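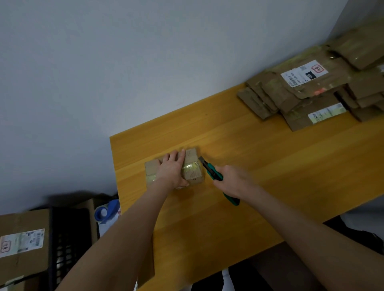
Parcel day. Box cutter's out, working through the pile.

Backlog from the Quintero order. I let the boxes stack up since before the holidays and this week they finally got in the way of the printer.

My method, for anyone who does a lot of these: short blade, shallow cut, along the tape and never across whatever's inside. One hand flat on the box so it doesn't slide.

Suvmont packs everything like it's going to sea. Small box, tape around the middle, tape on the ends, then more tape. Good stuff inside, though, so I keep ordering.

Cisach uses flat mailers with a tear strip. Much faster. The strip breaks halfway on maybe one in five and then you need the knife anyway.

Opening is the quick part. Flattening takes longer – you have to slit the bottom seam or push it out from the inside, and the stiff ones fight back.

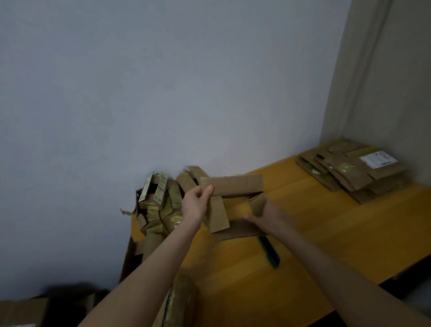
Nonuson: do you peel the tape off before recycling? Our town says it has to come off.

Ours takes it with the tape on. I pull off the long strips if they come easily and leave the rest. Check your own town's list, they're all different.

I do black out the labels. Fat marker over the name and address, or just tear that piece off and put it in the trash.

Whole flat ones get saved for shipping. I sent out 972 orders last year and bought new boxes for almost none of the small ones.

Torn ones go to the curb. Pickup isn't for 2 more days, so they'll sit in the hallway until then.

Still have to check the packing slips against the order. Doing that after lunch.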